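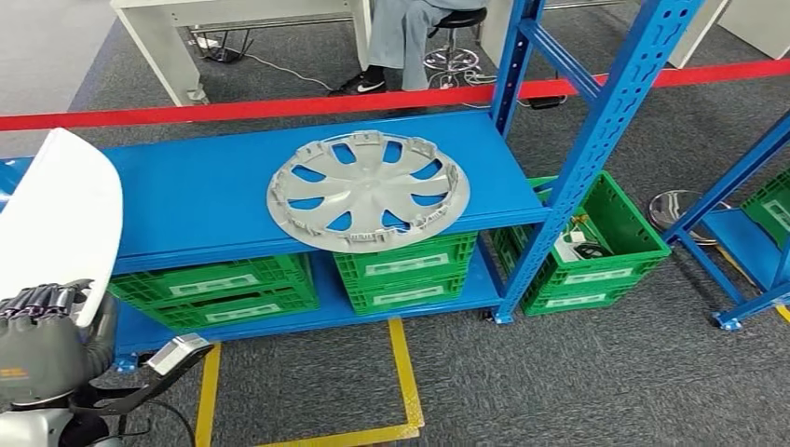 Notas para la charla – «Un humanoide en el taller compartido»

Diapositiva 1. Saludo y de qué va esto
Hola a todos. Gracias a Houshang Ansari por liarme, que yo venía a Studcombe a soldar cuatro cables y mirad dónde estamos. Decir rápido quién soy: monto cacharros, no soy ingeniero y el proyecto se llama Vullia. Preguntar quién tiene un robot en casa (las aspiradoras cuentan, ¡claro que cuentan!).
Dejar el tapacubos en pantalla mientras la gente se sienta.

Diapositiva 2. ¿Por qué un tapacubos?
Es una pieza puñetera y por eso me gusta. Redonda, ligera, con ocho aspas curvas y huecos entre medias, y encima las pestañitas del borde, que se enganchan en todo. Además se ve el azul de la balda por los huecos, y eso a la visión le sienta fatal: el programa me partía la pieza en trozos. Contar lo de la tarde entera persiguiendo un fallo que era el umbral de color. No alargarse aquí, que me conozco.

Diapositiva 3. La mano
Lo que más tiempo se ha llevado, con diferencia. Dedos articulados con fundas oscuras acanaladas; las primeras que probé eran lisas y el plástico resbalaba. Voy por la versión 3 del soporte de muñeca. Enseñar la versión 1 si me acuerdo de meterla en la mochila. El controlador es un Amini de segunda mano – mencionar que el manual tiene 211 páginas y que la que hace falta es la última.

Diapositiva 4. El montaje del taller
Estantería azul de ángulo ranurado, cajas verdes de plástico con rejilla, moqueta gris. Todo muy normal. Las marcas amarillas del suelo son la zona de trabajo: el robot arranca siempre desde ahí y así no recalibro cada mañana. Detrás, la cinta roja, y de la cinta para allá se sienta la gente con el portátil.
Aquí suele salir la pregunta de la seguridad. Respuesta: parada de emergencia a mano, velocidad baja y ninguna persona dentro de la cinta con los motores activos. Ninguna, ni un segundito para recoger un tornillo.

Diapositiva 5. Dinero
Casi 3,000 euros hasta enero, y 840 se fueron en motores. No está incluido lo que quemé aprendiendo (dos fuentes, no quiero hablar de ello). Los perfiles los corté en Cloment, que alquila la sierra por horas y te deja café.

Diapositiva 6. Lo que viene
Quiero que coja la pieza del borde de la balda y la meta en una caja sin golpear el frontal. Luego, dos piezas seguidas. Pedir ayuda con la planificación de trayectorias, ¡que ahí voy muy justo!
Preguntas. Si sobra tiempo, pasar el soporte por las filas y acordarme de recogerlo.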